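The Robot Is the Cheap Part

Posted 16 July 2024

Every fall, in October, we sit down at Medve to plan next year's equipment, and every fall somebody opens with the price of a robot. It's a fun number. It has a lot of digits, it impresses visitors, and it gives everyone in the room the feeling of having done some planning. Then the meeting breaks for coffee and the small stuff gets folded into a single row called "Misc."

I have come to believe that Misc. is the budget. The robot is a rounding error with fingers.

Take our last bench. The quote from Heketti for the arm and hand was firm, itemized, and correct to the cent. We all admired it. The spreadsheet had a second tab, which I started as a joke and which now has 359 rows. It covers everything we bought so that the hand would have something to do and somewhere to do it. There are cable ties on that tab. There are replacement cable ties, from after we cut the first ones to move the arm over by the width of a shoe.

Consider the power strip. You will need one. You will then need another, because each piece of equipment arrives with an adapter fat enough to cover its neighbor's socket. I have sat through a presentation on five-year automation strategy given by a man who was, at that moment, running his laptop on battery for lack of a free outlet.

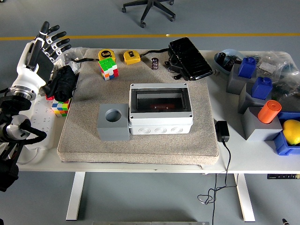 Then there are the objects. A hand that is learning to pick things up has to be given things to pick up, and no purchasing system on earth has a category for that. I have filed puzzle cubes under "test instruments." I have filed a tape measure under "test instruments" too, and that was the one that got sent back with a question. Fruit goes through petty cash. Our finance office once asked for the expected service life of a lemon, and I put down 18 days, and it was approved.

The blocks and stands are worse, being custom. Somebody has to draw them, somebody has to make them, and a week later somebody has to make them again a little shorter. The vendor in Trinditstead charged us $1,803 for a set of fixtures and foam that would fit in a carry-on. I was outraged until I priced out our own hours for doing the same job badly, and then I paid the invoice quickly, before they could do the same math.

The folks over at Cultlow go about it differently, and it pains me to say it's a better way. They make the bench budget first. Table, lighting, outlets, bins, spares, the person who resets everything between runs, all of it gets a line and an owner. Only after that do they ask what kind of robot they can afford with what's left. Their robots are a bit less glamorous than ours. They are also switched on more often.

So my proposal for this year, which I expect to lose, is simple enough. Nobody gets to say the price of a robot until the first hour is over. We start with the floor and work up. We put in a real number for consumables and a real number for the tech's time, and we ban the word Misc. from the spreadsheet. If a thing is worth buying, it can have its own row. I'm prepared to type them in myself.

I'd also like a second chair for the bench. I asked for one last year and was told it would come out of Misc.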